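Cleaning the fridge without losing a whole Saturday arvo

I used to be a once-a-year fridge cleaner. I'd wait until something leaked, swear at it, pull every single thing out onto the bench and then spend hours wondering why I owned four jars of mustard. These days I do it in bits and it's so much less painful, so I thought I'd write down how it goes at my place (we're a family of five in a rented house with a very ordinary white fridge, if that helps you picture it).

Do it the night before the shopping

Pick the time when the fridge is at its emptiest. For us that's the evening before the big shop, when we're down to half a cabbage, some cheese and whatever's left of the curry. I put an old towel on the floor, get the esky out for the milk and meat, and set a timer for 22 minutes. When it goes off, I stop, even if I'm halfway down the door. The rest gets done next week!

One shelf at a time

Take everything off one shelf, wipe it, put back what's worth keeping, move on. If you empty the lot you're committed, and somebody will want dinner.

Start at the top so the drips land on the bits you haven't done yet. And if your shelves are glass, let them come up to room temperature before they go anywhere near hot water. I cracked one at our last place in Transtead and the replacement cost me 60 dollars plus a long drive to pick it up. Lukewarm water only now, with a squirt of dish soap.

What I clean with

Bicarb and warm water, nothing flash. Two tablespoons to a litre, and a soft cloth. I don't use anything perfumed in there – butter soaks up smells like you wouldn't believe, and I've eaten lemon-pine toast so you don't have to.

For dried-on spills (soy sauce, I'm looking at you) lay a wet cloth over the spot and go and do something else for ten minutes. It'll wipe straight off. Scraping with a knife just leaves scratches that hold the next lot of muck.

The leftovers shelf

Best change I ever made. The middle shelf is for leftovers and nothing else, so anyone looking for lunch knows where to look and I can see what needs eating. Before that, the bolognese would drift to the back behind the yoghurt and come out with fur on it.

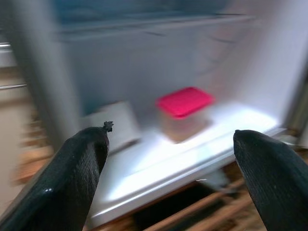

I like rectangular containers far more than round ones because they sit neatly side by side and you don't waste the corners. Clear lids if you can get them. Mine are a mishmash, mostly from the discount shop on Cabrera Street, and I've given up on sets because the lids go walkabout anyway. A strip of masking tape on the side with the day you cooked it does the job of any fancy label. Tape peels off cold plastic if there's any condensation, so stick it on before the container goes in.

Three days is my limit for leftovers, less for rice. If I know we won't get to it, it goes in the freezer that same night.

The door seals

Everyone forgets these. Run an old toothbrush dipped in the bicarb mix along the folds, then dry them properly with a tea towel. While you're there, shut the door on a piece of paper and give it a tug. If it slides straight out, the seal isn't gripping. Ours was stiff with old jam down the hinge side and a good clean fixed it, no new seal needed.

Crisper drawers

Line them with a folded tea towel or paper towel and swap it when it gets damp. Leafy stuff in one, fruit in the other. Apples make everything near them go off faster, so mine live in a bag by themselves.

The drain hole

If you've got a puddle under the crispers, have a look at the back wall for a little hole. It blocks up with crumbs and bits of herb. I clear ours with a cotton bud and then a slow dribble of warm water from a squeezy bottle. I do this every October before the weather heats up, along with vacuuming the dust from behind the fridge (switch it off at the wall first, please).

Smells that won't shift

An open dish of bicarb on the top shelf, changed monthly. If it still pongs after that, check the tray underneath at the back, if yours has one you can reach. I'll say no more about what I found in mine.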